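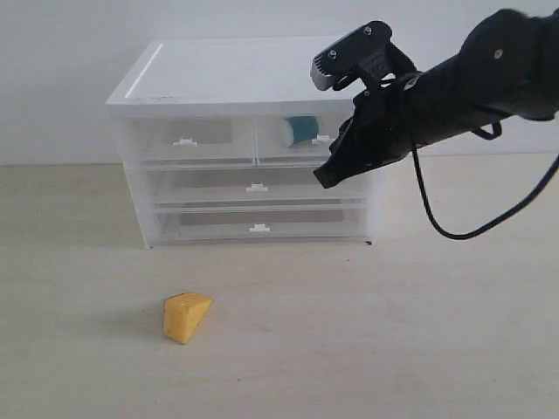

Curkico four-drawer desktop chest, white with frosted drawers

If your desk collects small stuff the way mine does, you're going to like the Curkico! It's a low, wide chest with two small drawers side by side on top and two full-width ones underneath, all in milky plastic that lets a bit of color show through. Put something bright in there (a teal cup, a roll of ribbon) and you can spot it without opening a thing.

Each drawer has a little white tab handle, easy to grab with one finger. The gray liners keep pens from sliding around — a small touch, but we love it. The solid white top is flat, so go ahead and park a lamp or a plant up there.

Width: 317 mm
Drawers: 2 small, 2 full width
Color: white / frosted
Item no.: 951
Care: wipe with a damp cloth, no abrasive cleaners

Goes well with the Emby pen tray. Spare liners are sold separately.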